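White residue on a black dining table, won't wipe off

Nuria Jemal
Posted Sunday, September 25, 2022

I have a table with a near-black finish, bought used in March. A white haze returns every time I clean it. I've used Wovia spray and plain water. Is this dirt or the finish failing?

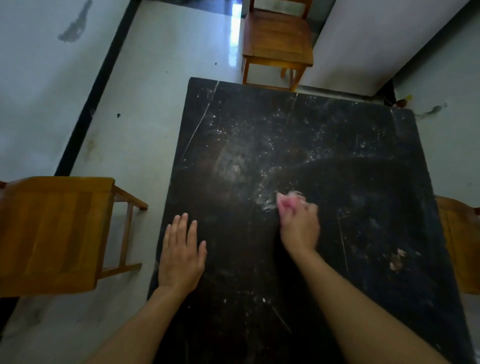 Finish failure and dry residue look alike until you test them. Vacuum with a brush head first, then wipe a small area with a damp white cloth and a drop of dish soap. A pink cloth or tissue like that one makes it harder to see what is lifting. The cloudy patch may be spray buildup, but the pale chipped spots near the lower right are damage, and cleaning won't change them. The thin scratches can be toned down with a black wax stick.

Trirkirby

Had the same thing. Sand it, 2,000 grit, done.

Poon

Don't sand before you know what the coating is – 2,000 grit will still dull a gloss finish. Test under the edge first.

Flerkico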